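Loudness on old stand-up albums: remaster vs. original pressing
Forum: Spoken Word and Comedy Recordings
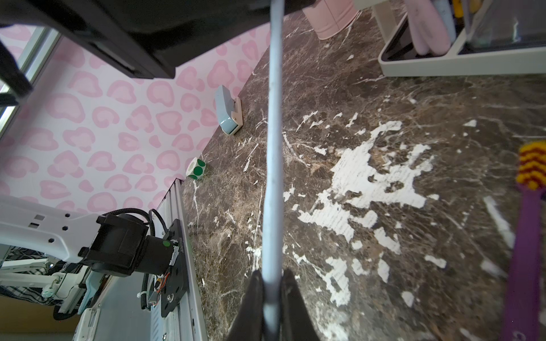
Marble counter, pink leopard-print wall, pale blue strap.

plisness_tapes wrote:
I have been comparing the 3 releases of the Zbigniew Borkowska club album (original LP, the Zitinmont CD, the Plelline download). The CD is much louder than the LP transfer, as expected, but the laughs are now at the same level as the punchlines. On the LP the audience sits well behind the voice. Has anyone measured this properly?

zal_irena wrote:
Measured the CD last January. There is a limiter on the whole mix, fast release, and it pulls the room up between lines. You can hear the glassware rise every time he pauses. The download uses the same master with a different track split.

fanlingyun wrote:
Disagree on the download. I lined the two files up and inverted one. They don't null. The difference is mostly below the voice, so I think someone put a high-pass filter on it. Track 4 also has an extra heckle at the start that the CD fades out.

zal_irena wrote:
Did you correct for sample rate first? The CD is 44.1 and the download is 48. A bad conversion will leave a residue that looks like filtering.

fanlingyun wrote:
Yes, converted the download down before the test. Residue is still there.

zal_irena wrote:
Then I withdraw "same master." Same limiter, possibly a later pass.

J_Thepsuriya wrote:
Is any of this audible at normal volume? It's one man and a microphone in a room with 284 seats. I have the CD in the car and get every word. The LP is unusable in a car - the quiet setups vanish under road noise.

plisness_tapes wrote:
Quoting J_Thepsuriya: "Is any of this audible at normal volume?"
Yes, on the long airport bit. He drops to almost a whisper before the turn, and the CD brings the whisper up to full level. The timing is the same but the joke is flatter.

J_Thepsuriya wrote:
I have heard both and laughed at the same place. We won't agree on that one.

pawlowska_i wrote:
Check the matrix number on your LP. The first run was 1,000 copies and the repress was cut from a safety copy with the second side a little fast. Mine ends in 421 and his voice is clearly higher on side two. If you are using the repress as the reference, the comparison is off before you start.

plisness_tapes wrote:
Mine ends in 421 too. I will pitch side two down and run it again. Does anyone have a first run they could transfer flat, no noise reduction?

nagano_flat wrote:
I have one. Side one is clean, side two has a scratch through the encore. Send me a message with the format you want.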